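When the Gripper Closed on Its Own

April 19, 2021

Adel Younis runs the two-arm bench at Lallard, where a pair of robot arms spends most of the day moving plastic animals in and out of a blue tray. The work is practice for the jobs customers pay for, which involve small molded parts that are all shaped differently and never lie the same way twice. Animals are cheap, they have awkward legs, and everyone can tell a panda from a lion.

In March one of the grippers closed on the index finger of his colleague Flurina Sutter while she was reaching into the tray. The arm was not moving and the program was paused. She had a bruise and a split nail and was back at work the next morning. The bench stayed off for longer than that.

I spoke to both of them at Lallard, first together and then with Younis alone at the bench.

"The first thing I'd say is that I shouldn't have had my hand there," Sutter said. "The second thing is that everybody on the bench had their hand there, every day, because the procedure told us to. You pause, you put the animals back how you want them, you take your hand out, you resume. I'd followed it 182 times that week. I know because the program counts the pauses."

The procedure had been written by Younis. It said the arms had to be paused and still before anyone reached over the table. It did not say anything about the grippers.

"I thought of a pause as one thing," he said. "You press it, the robot stops. But the arms and the grippers were two systems. The arms have their own controller. The grippers came from Riedl, they have their own electronics, and we talk to them over a separate cable that runs down the outside of the arm. Pausing the arms didn't do anything to the grippers except stop us sending them new commands."

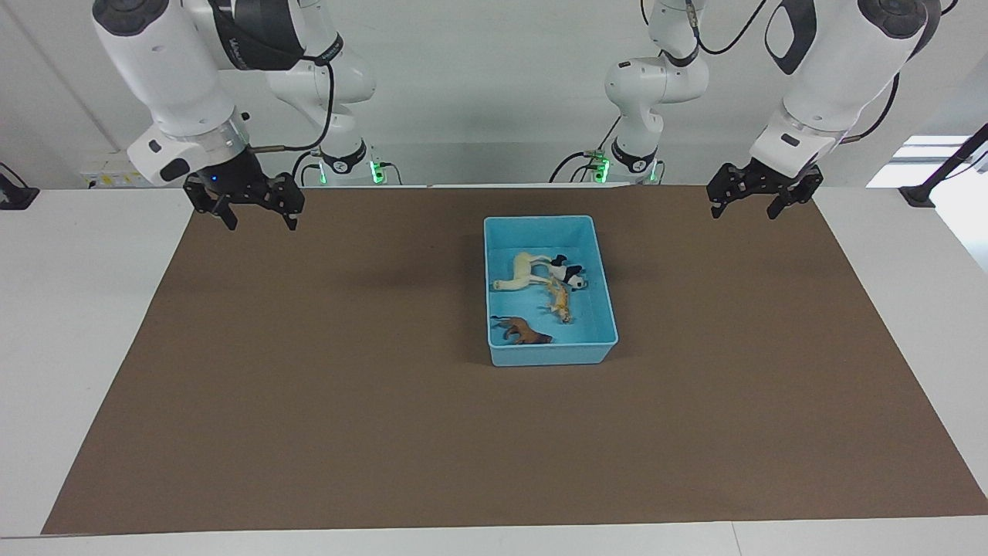 What happened that afternoon

The task on the day was to lift one animal at a time out of the tray and set it back down in a different position. One arm had failed to pick up a horse twice. Sutter paused the program with the gripper parked low over the tray and reached in to turn the horse on its other side.

"I had two fingers on the horse and I felt something touch the back of my hand, so I pulled back, and that put my finger between the jaws," she said. "Then it shut. It wasn't fast. It was like a door closing on you. I pulled, and it held on."

The closing force was set to 30 newtons. Younis said that is enough to hold a plastic figure by one leg without it twisting, and more than enough to hurt. The gripper stayed shut for 700 milliseconds and then opened without being told to.

"I'd have guessed five seconds," Sutter said. "When Adel showed me the log I didn't believe it."

She pressed the emergency stop with her other hand after her finger was already free. Both of them were clear that the stop did not end the pinch.

"That bothered me more than the finger," Younis said. "If it had stayed shut, the stop would have cut power to the arm and left the gripper exactly as it was, clamped. These ones don't spring open. She would have been standing there with her finger in it, waiting for somebody to find a hex key."

Reading the log

The log had an entry for the gripper closing but no command before it. For two days Younis assumed the fault was in his own program and that something was sending a close without recording it.

"I took out everything I could take out. I ran it with an almost empty script. I got nothing at all for a day and a half, and then I leaned over to pick up a pen and brushed the cable, and the gripper opened, closed and opened again."

The connector at the wrist end had worked partway out. When it lost contact and found it again, the gripper treated this as being switched on. On being switched on, that model does a homing move, in which it runs its fingers through their full travel to find out where they are. It does this at whatever force was last set.

"It's in the manual," Younis said. "Page 3. I had read page 3. I read it as something that happens in the morning when you turn the power on. I didn't think about it happening in the middle of the day with a person there."

The touch that Sutter had felt on the back of her hand was almost certainly the cable. She had moved it, the contact had dropped and come back, and the gripper had homed.

I asked Riedl's service desk about the homing move. They confirmed that it is intended and can be turned off, and sent a note on how to do so. Sutter has mixed feelings about that answer.

"They were polite and quick. But it's on unless you turn it off. I'd like it to be the other way."

Why the cable came loose

The connector has a locking ring. On that arm the ring had been left off after a gripper swap, and the cable had been tied to the forearm too tightly, with no slack for the wrist to turn. Each time the wrist rotated all the way over, it tugged. Younis had done the swap himself.

"I was in a hurry and the ring was on the floor somewhere. I said I'd order one. The connector clicked in and it felt solid, and I ran it for weeks without seeing a problem."

There had in fact been signs. Going back through older logs, he found eleven unexplained gripper restarts. Several had been noticed at the time. Somebody had written "dropped the tiger again" in the bench notebook, and somebody else had written underneath it "jaw pads?" The pads were changed. The drops went on.

"We were treating it as a gripping problem," Sutter said. "You see an animal fall out and you think it was held badly. It's a robot that picks up toys. It drops toys. None of us went and lined up the drops with the restarts, and the restarts were sitting right there in a different file."

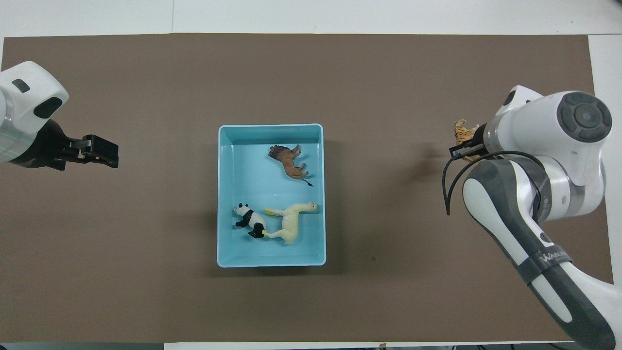 The tiger in one gripper, with the lion, panda and llama in the tray.

What they changed

Homing on reconnection is off on both grippers. If a gripper loses contact now, it stays where it is and the program halts with a message on the screen. Homing has to be started by hand, and the program asks for the table to be clear first.

The force drops to its lowest setting whenever the program is paused and nothing is being held. If something is being held, the person at the bench gets a choice of setting it down before the pause or keeping the grip. Younis said this was the piece that took longest to write and the one he trusts least.

"There are a lot of cases. What if it thinks it's holding something and it isn't? I tested that with the llama, because the neck is thin and it fools the sensor. I found two bugs. I'd be surprised if there were only two."

The cables now have a loop of slack at the wrist, with locking rings fitted and a dab of paint across each ring, so that a turned ring shows as a broken line. Checking the paint is on the morning list. There is a small bag of spare rings taped inside the cabinet door.

The stop circuit is still being worked on. Younis wants the stop to release a gripper that is holding less than a certain force, and to leave it shut otherwise, so that a heavy part does not fall on anyone's foot. Droleck, the contractor that wired the bench, has quoted for a relay box and has not yet delivered it. In the meantime the procedure has been rewritten so that nobody reaches into the tray with a gripper above it. The arms go back to a raised position out to the sides first.

"It costs us time on every reset," Younis said. "I've had complaints. I had one from Flurina."

"I complained about the speed," she said. "It takes forever to get back up there. I didn't say don't do it."

Other benches

Lallard has a second pair of arms in the building, used on the Flokik packing line trials, with the same grippers. Homing was turned off there on the day Younis found the cause. Both locking rings were in place. One of the cables was tied too short and has been redone.

Sutter wrote the incident report and asked for it to be sent to both teams in full, including the part about where her hand was. She said the first draft somebody sent back to her had that sentence taken out, to be kind.

"I put it back. If you leave it out, it reads like the machine jumped at me. It did what page 3 says."

She is on the bench three days a week. When I visited she was moving the animals by hand between runs, with both arms raised. She still checks the paint marks herself before the first run, whether or not the morning list has been signed.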